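Search the community Enter keywords

Group visit to the automation demonstration, Clalgate

Our association intends to bring a group of 11 members to the open day at the Clalgate automation hall on Sunday, March 31, 2019. We would be grateful for guidance on three matters: whether advance registration is required, whether visitors may stand near the manipulator during the demonstration, and whether the session suits persons with no technical background.

Posted by Laltuvari

Groups of more than 4 persons are required to register in advance. The form is available at the front desk or by mail, and one form covers the entire group. The hall admitted over 103 visitors at the July open day, and unregistered groups were asked to wait for the second session.

Visitors remain behind the marked line while the arm is powered. The view from the wrist camera is shown on a screen, so the gripper can be followed from any seat. The fingers and the table surface between them are visible throughout.

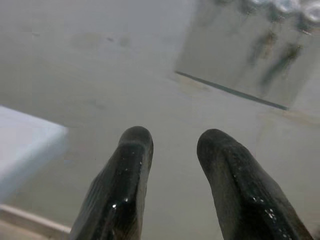 Fadi Karaki wishes to add that the demonstration lasts 2 hours with a break, and that the presenter accepts comments from the floor only after the break. Members without technical training attended in July and followed it without difficulty. Parking on the Kirnia side is closed on Sundays.

Posted by Wysocka

You can just show up, we did last time and got in. Bring a sweater.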